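Print this page | E-mail this page

Chapter 5
Life on Board: How Passenger Cruising Developed

Before 1850, few people went to sea for pleasure. Ships carried mail and cargo, and passengers brought their own bedding. This chapter looks at how the cruise grew out of the mail run, using the port of Aveck as its main case.

The Zovby line sold its first round trip from Aveck one April, with 100 berths on offer. Later ships held 750 — and needed dining rooms, deck games and a library to fill the days between ports.
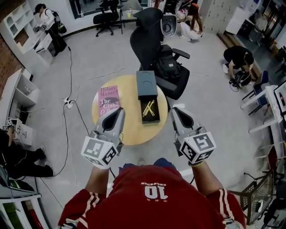 Days at sea were long, and lines learned to plan for them. Reading was the cheapest pastime to provide. A novel such as the pink-covered Hilary Mantel on the table takes up little room in a cabin, and the same was true of the books lent out on the Udent route.

Related items
Chapter 4: The Mail Ships
Chapter 6: Ports of Call
Case study: Jurčo and the River Trade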